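Comparing two camera positions for a two-arm gripper test, which one to trust?
Posted by Ebise Weldu, Aug 22, 2024

Hello all. I am comparing a fixed camera and a head camera for a pick test with small blocks and a shallow tray. The grippers are parallel, with two fingers. Our controller is the Plilik one and it accepts only one colour stream at a time, so I must choose. I made 40 trials with each camera, and with the head camera the gripper went wrong 3 times more often than I would like. Brown paper is on the table to reduce reflections. I would be thankful for any advice.

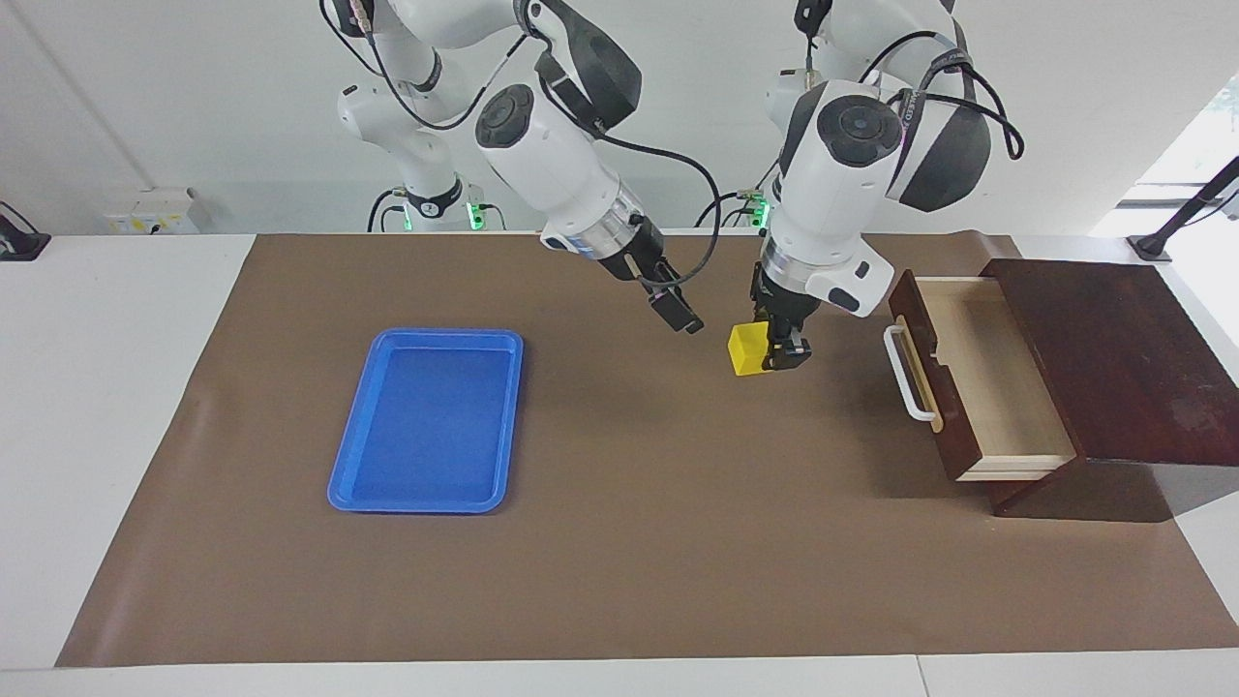
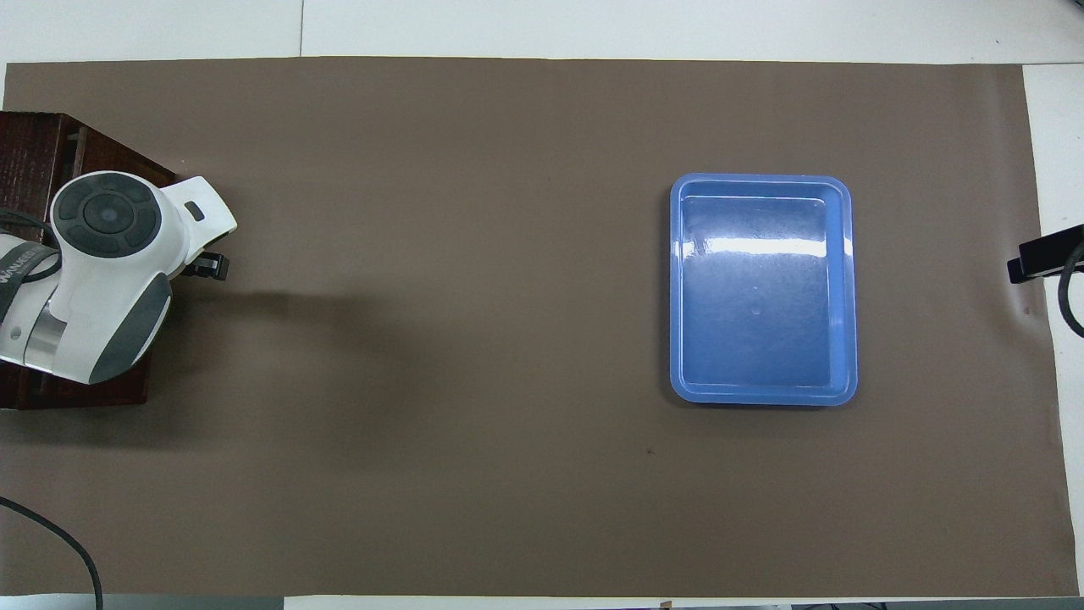 Fixed camera first, head camera second. The blue tray is in both.

Priit Hunt
I had the same doubt in January, with Mäkelä grippers. Look at the tray in your second picture. There is a long white glare on the bottom, and a colour threshold will cut the tray in two pieces at that place. I would turn down the overhead light before changing the camera. The fixed view also shows both arms, so for a two-arm comparison I would keep it as the main one. Please calibrate again after you move anything, even if it was only 2 millimetres.

Bramurham514
fixed camera. head one moves, more trouble

Ebise Weldu
Thank you, Priit. I will try with less light and the same blocks, then write the new results under this post. My colleague at Cistidgate has a matte tray which I can maybe borrow.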